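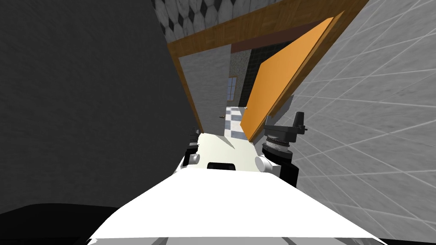
Rounded white surfaces and a small black slot with rounded corners, computer rendering

Edge rounding is the replacement of a sharp edge or corner on a solid object with a curved surface. It is used in machining, molding, casting, woodworking, furniture making and architecture. On an outside edge the curved surface is usually called a round; on an inside corner it is called a fillet. In everyday shop usage both are often called a radius, after the dimension used to specify them.

Terminology

Usage differs between trades. Woodworkers speak of easing an edge when only enough material is removed to take away the sharpness, and of a roundover when the curve is cut with a shaped bit. A bullnose is an edge rounded through its full thickness, so that the profile forms a half circle. A chamfer is a flat, angled cut across an edge and is not a form of rounding, although the two are often interchangeable on a drawing where the edge has no mating part.

In computer-aided design, the word fillet is commonly applied to inside and outside edges alike, and the command that creates both generally carries that name.

Geometry

The simplest round has a circular cross section of constant radius and meets each of the adjoining faces at a tangent. For two flat faces at a right angle, the curve begins at a distance from the original edge equal to the radius. Where the angle between the faces is smaller than a right angle, the curve begins farther back, and a given radius removes more material.

A circular round joined to a flat face has continuous direction but not continuous curvature. The curvature changes abruptly at the line where the two surfaces meet. On a matte part this is rarely noticed. On a glossy part, reflected lines show a visible kink at the transition. Surfaces intended for close viewing are therefore often given a curvature-continuous blend, in which the curve tightens gradually from zero. Such a blend occupies more of the adjoining face than a circular one of similar apparent sharpness.

Corners where three rounded edges meet require a separate patch. If the three radii are equal and the faces are perpendicular, the patch is one eighth of a sphere. If the radii differ, the order in which they are applied affects the result, and the largest is usually applied first.

Mechanical effects

A sharp inside corner concentrates stress. Under load, the local stress at the corner may be several times the average across the section, and cracks caused by repeated loading tend to start there. Enlarging the fillet lowers the peak, with diminishing returns as the radius approaches the thickness of the thinner wall. Shafts that change in diameter are a standard case – the shoulder is given a fillet, and any bearing seated against it must have a larger corner radius to clear it.

Outside rounds have little effect on strength in most parts. They reduce chipping in brittle materials, limit damage from handling, and hold paint more evenly. Liquid coatings pull away from a sharp edge as they dry, leaving a thin film where wear is greatest.

Manufacturing

In milling, inside corners parallel to the tool axis take the radius of the cutter and cannot be made sharp without a further operation. Outside edges come off the machine sharp and must be rounded by a form cutter, by hand, or by tumbling with abrasive media.

In injection molding, rounded corners help molten plastic flow and reduce differences in cooling rate. Designers generally try to keep the wall thickness constant through a bend, so that the outside radius equals the inside radius plus the wall thickness. Breaking this rule leaves a thick region at the corner, which may sink or warp.

In sheet metal, the minimum inside bend radius depends on the alloy, its temper, its thickness and the direction of rolling. Bending too tightly opens cracks along the outer surface.

Measurement

Radius gauges are thin metal leaves cut to known radii and held against the part; light showing between gauge and surface indicates a mismatch. A pocket set made by Stoleck has leaves from 4 to 10 mm. Very small radii are measured on an optical comparator or with a contact profilometer.

Chandrasekhar Salian and Rhea Magbanua compared gauge readings with profilometer traces on 200 cast brackets from the Tudari foundry. Gauge readings differed most on arcs spanning less than a quarter circle, where several leaves could appear to fit. Nine brackets were set aside for surface porosity.

Architecture and furniture

Rounded arrises on plaster corners and stair nosings reduce wear in busy passages. Stone countertops are supplied with eased, half-bullnose or full-bullnose edges. In kitchens and washrooms, a coved joint between floor and wall – in effect a large fillet – leaves no corner in which dirt can collect.

See also

Bevel
Chamfer
Deburring
Stress concentration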